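The Long Fold
Why trousers are the hardest flat item in the basket, and what the folding trade does about it

A shirt has a collar to anchor it and a towel has four corners. Trousers have a waistband at one end, two loose openings at the other, and a seat curve in between that refuses to lie flat. Of the 352 garments in the Parnitz household sorting trial last March, trousers took longer to fold than any other item of comparable weight.

The causes are mostly geometric. A trouser leg tapers. The back rise is cut longer than the front, so the waistband slopes when the legs are laid one over the other. Pockets add thickness on one side of the crease. Any fold that ignores these facts will come out as a wedge, and wedges slide off a stack.

The first fold

Most methods agree on the opening move. The garment is folded lengthwise, leg over leg, and the seat point is tucked in until the outer edge runs close to straight. Vuscombe, which prints a care manual for rental laundries, calls this the long fold and gives it almost a full page. Its authors want the hems matched first and the waistband allowed to fall where it will. The competing school, represented by the Ayala handbook, starts at the waist and lets the error collect at the hems.

Both work on pressed wool. On casual cotton the choice matters more, as the cloth holds whatever creases it picked up in the dryer. Khaki-colored trousers in the long fold commonly keep soft folds across the middle and a rumpled hem, even with the belt loops and the slanted front pocket sitting where they should.

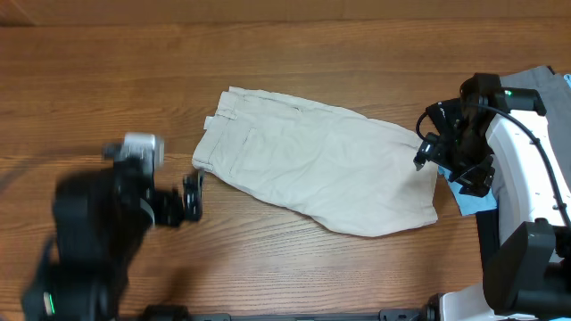
Smoothing

The middle creases are treated before the second fold. The flat of the hand goes from waistband to hem in one pass, with light tension on the far end. Short strokes push slack ahead of them and leave a ridge. A bunched hem is opened, squared, and laid down again. Pulling on it from the waist will lengthen the leg slightly and leave the bunching in place.

Surface counts for something as well. A bare wooden tabletop lets cotton slide, a help while aligning the legs and a nuisance during the cross fold. A padded surface reverses the problem. Arkilo sells a table cover with one smooth face and one brushed face for this purpose; a cotton sheet does nearly the same job.

The cross folds

From the long fold, a drawer stack needs 2 cross folds and a shelf stack needs one. In both cases the hems travel toward the waistband and stop just short of it. The belt loops then stay outside the bundle and the thick end is not doubled.

Thirds are measured by eye. For adult sizes a finished width of 21 centimeters suits a standard drawer divider. Heavier cloth should be finished wider, with fewer layers.

Stacking

Alternate the waistbands left and right. A pile built with every waistband on the same side will lean by the fourth or fifth pair. Gray and blue items in lighter cloth belong on top, where their creases will not be set by the weight of the cotton below.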